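Reading time: 4 min

Produce Section

The unit arrived at the Sultomthorpe store in July, in a case that took two people to tip off the pallet. Stader had bought the hardware and Plalturon supplied the software. The store supplied Katherine Ñahui, who had run produce for long enough to know which wheels on which carts pulled left.

Her new title was shift supervisor, automated restock. The duties filled a page and a half. She was to clear the aisle before each cycle, confirm the crate map, log every interruption by code, and intervene only on a code 4 or higher. A code 4 was contact with a customer. A code 3 was dropped fruit. There was no code for fruit that should not have been put out in the first place, and she wrote to ask for one.

Junhao Deng, the Plalturon technician, answered in person. He set his laptop on the potato bin and explained that quality was handled upstream.

"Upstream where?" she said.

"The warehouse in Rudd."

"Rudd sends me what Rudd sends me."

He typed for a while. He added a field called Operator Remark, with a limit of 80 characters.

The first cycles ran before opening. The unit took a bunch from the supply crate, checked its grip, carried it across the aisle and lowered it into the display. A cycle for grapes was specified at 32 seconds. Katherine timed it against the wall clock and found the specification correct. She could do the same bunch in a third of that, but she could not do it at four in the morning without being paid for four in the morning, and this was the figure that had interested Stader.

Abelardo Puma had done the mornings before. He was moved to receiving, at the same rate, with a later start. He told everyone that he slept better. He also came in through the produce side each day, although receiving had its own door, and slowed down when he reached the grapes.

"It holds them from underneath," he said.

"It was trained to," said Katherine.

"On who?"

She did not answer, and he went on to the back. He had spent two weeks in spring at a table in the stock room, wearing sensor gloves, moving grapes from one crate to another while a woman from Plalturon reset the count. He had been given a gift card. He knew on whom.

By the end of the month the interruption log was nearly empty. Leidy Arboleda, who managed the store, printed it out and pinned it up beside the time clock as good news. Katherine read it on her break. Most of the lines were hers, in the remark field, each one cut off at the limit.

Soft at the stem. Pull today. Same crate as yesterday and I pulled half of tha

Display is full, it is stacking on top, the bottom ones will split before noon

Customer asked it when the cherries come in. It did not say. I said next wee

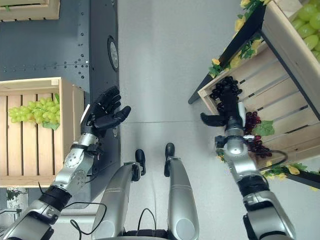
She had started to keep a second log, in a school notebook that belonged to her son Heriberto, with his name crossed out on the cover. It had no limit. In it she recorded the things she did between cycles: bunches turned, stems trimmed, split berries taken out from below. Her entries covered more than 2 hours of each shift. By the official record, those hours were observation.

Leidy found the notebook on the scale and read it standing up.

"This isn't in your duties," she said.

"No."

"If you stopped, what would happen?"

"Code 3, maybe. Later on, nothing. People would buy fewer grapes."

Leidy considered this. The unit finished a cycle behind her and began another. She asked whether she could borrow the notebook, and Katherine said she could borrow it after the shift, when it was complete.

Plalturon sent an update the next month. The release notes listed faster recovery after a missed grip and a change to the remark field, which now allowed 160 characters. Junhao came to install it. He stood by the crates while the progress bar filled, and Abelardo came through with his jacket still on and stood there as well.

"Ask it to go a little lower before it lets go," Abelardo said. "I always went lower. They had me on that table, and the table was too high."

Junhao wanted to know how much lower.

Abelardo held out his hand over the tray, palm up, and let it sink until the backs of his fingers touched the wood. Junhao got a tape measure out of his bag.

Comments (3)

marrowfat
I did nights in a bakery when they put the tray loader in. We had a notebook too. It went in a drawer.

D. Kessing
The 80 characters got me. Our ticketing system at work does this and you learn to put the important word first. Katherine would have figured that out by the second day, I think, but good story.

plumline
Does she ever get the notebook back? I wanted one more page.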